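Selamawit Woldemariam
November 14, 2020

ok packing thread. been putting this off all week and now I leave tomorrow so. here goes

Going to my aunt's in Tufa, then on to Cukotska for the cold part. 5 nights total. One suitcase. I refuse to check a second bag, Osell wanted 300 for it last time and I'm still mad

the suitcase is the big red hard one. Drarkico, got it in August, secondhand. Ribbed shell, kind of shiny, you can spot it across any baggage claim. Scuffs don't bother me. if it's scuffed already I can stop babying it

Zipper first. ALWAYS zipper first, before one single sock goes in. Run it all the way around empty, both directions. Last trip I packed everything, sat on the lid, and the slider jammed at the corner. 11 at night. Never again

Slider on this one is tiny and the pull is just a thin metal thing, so don't yank it sideways. Pull along the track. If it sticks, back up an inch and go agian

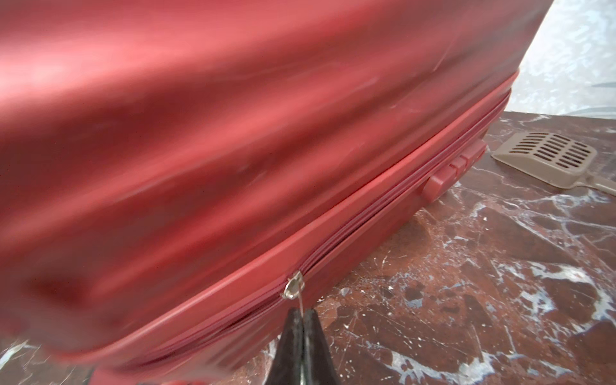
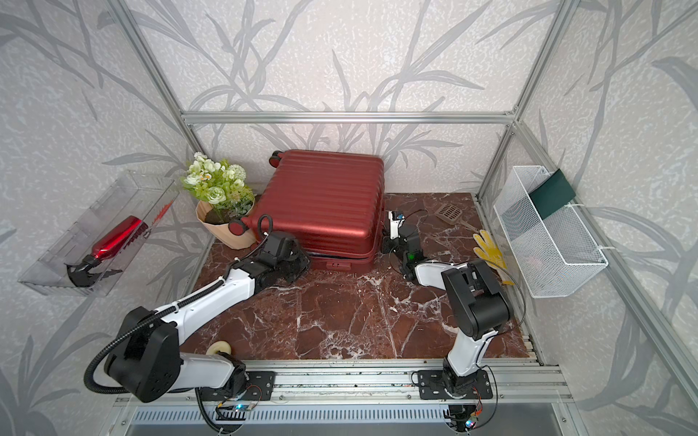

1 min read · 4 posts left in this thread

Lay it flat on the floor to work on it btw. Standing up it rolls away from you the second you lean on it. Ask me how I know

for a sticky track: rub a plain candle stub along the teeth, run the slider a few times, wipe off the extra. Pencil works too but NOT near anything light colored. My cream sweater has a gray line on the cuff forever

What's going in: 4 sweaters (rolled), two jeans, wool socks stuffed in the boots, the boots heel to toe along the wheel side so the weight sits low. Toiletries in a zip bag in a second zip bag. Coffee for my aunt, she asked for the dark roast and I got the dark roast, please nobody tell her it was on sale. Chargers go on top, I always need one before I even get there. Half the closed side is staying empty for the trip back, she sends me home with jars and there is no arguing with her. And a list taped inside the lid so I don't leave my good scarf at her place again, it's been there since the spring and she wears it now

someone asked about the hard shell vs soft. Hard for jars, soft for everything else. With hard you can't squeeze in that one last thing so decide early. I did not decide early. The gray coat is now a wear-on-the-plane coat

ok need to find the luggage scale, pretty sure its in the hall closet under the fan. more later if I'm still awake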